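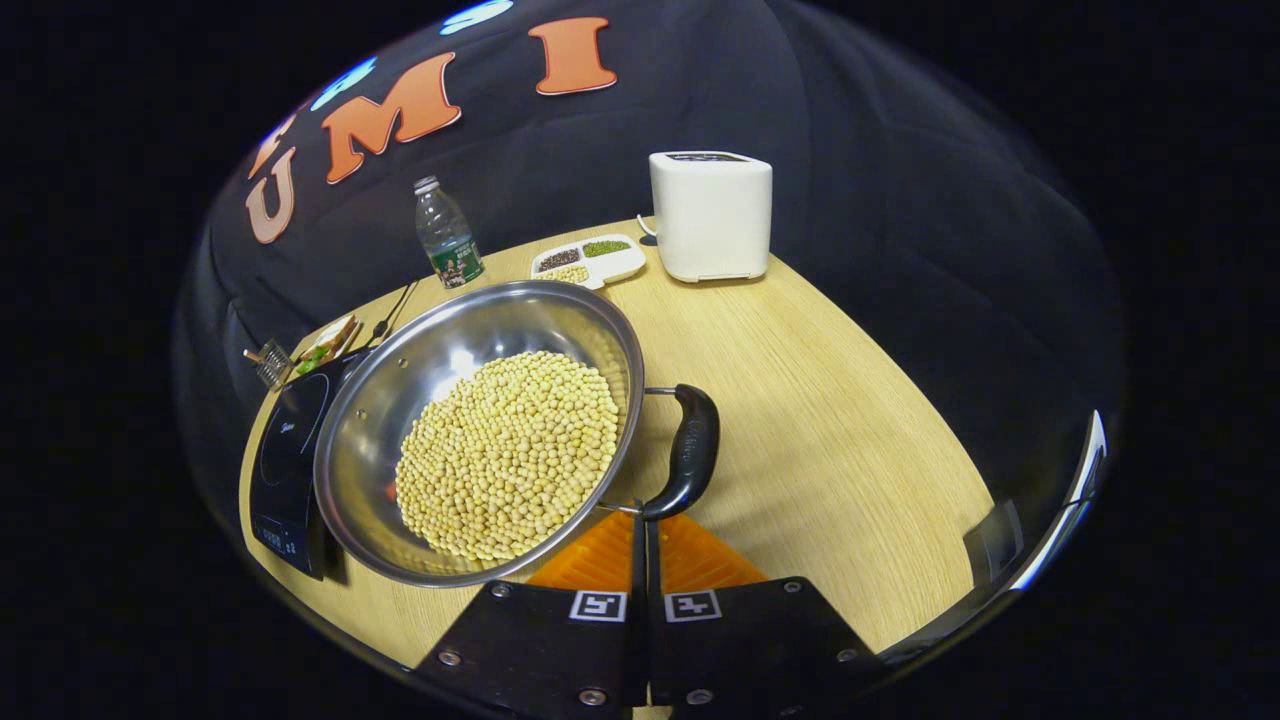
Grestell Film Society
Programming Meeting, Minutes

Sep 2, 2021, 7:00 p.m., Grestell Hall, upstairs room
Chair: Debashish Wickramasinghe
Quorum present. Minutes of the July meeting approved with one correction (item 4, "DCI" to read "DCP").

1. Screening format, fall series
The opening title is available as a DCP or as a 35mm print. The print runs in six reels and is listed by the distributor as complete, with light scratching at the head of reel 3. Aspect ratio 1.37:1. The hall has no aperture plate for this ratio. Cost of a plate from Kukex is $115, delivery not included. Agreed to book the DCP and to defer the plate.

2. Sound levels
Complaints were received after the July double bill that dialogue was hard to follow in the back rows. The processor fader had been left at the setting used for the previous silent program with live piano. Agreed that the fader position be written in the booth log before and after each show. The center channel is to be checked with pink noise before the first fall screening.

3. Subtitles
The subtitle file supplied for the second title is a separate package and was not ingested with the feature last time. The booth will ingest both and run the first reel in full. The key for this title opens 20 hours before the show, so the test must be done on the afternoon of the screening.

4. Post-film discussion
Proposed length is 30 minutes, with two speakers and a moderator. The chair noted that the July discussion ran past the hall's closing time and that the society was billed for the extra hour. Agreed that the moderator will end questions at 9:45 p.m. One handheld microphone for the floor, one on the table.

5. Budget
Balance of the screening account is $918. Hall rental for the first date is paid. The license fee for the second title is nearly double that of the first, and the distributor, Fivden, requires payment in advance. Ticket price to remain unchanged. Printed program notes limited to 100 copies, single sheet, both sides.

6. Order of titles
The draft schedule places the restoration second and the documentary third. The documentary covers the same director and includes long excerpts from the restoration, among them its ending.

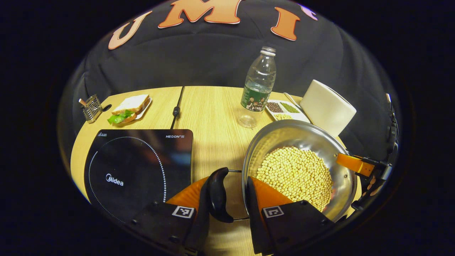 Wickramasinghe replied that the order had been set by the availability of the documentary's editor, who can attend on the third date only, and that in any case the audience should see the feature before the excerpts. The draft order was adopted, with one vote against.

7. Other business
The masking motor on the left side stops short of the 1.85 mark. To be moved by hand until serviced.

Meeting closed at 8:25 p.m.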